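Robot pouring, week whatever. Our left gripper has a fault where it lets go, and it never picks a boring moment to do it.

Latest tally: 1,000 logged grasps, 13 surprise releases, all on the left arm. The right one has been insufferable.
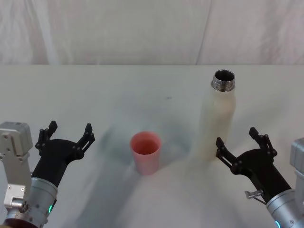

Telmo swapped the finger linkage first. Then the cable. Then he swapped his opinion of the cable. The fault stayed. What gets me is the status light, which was green through all 13 drops. Same cheerful green you see on both wrists there, fingers wide open. Green means "I have power." It has never meant "I have your bottle."

So until the Duleck driver gets patched: no water, and hands off the table while the arms are live. Anselmo wants a 30-second hold test before every run. I want a mop budget.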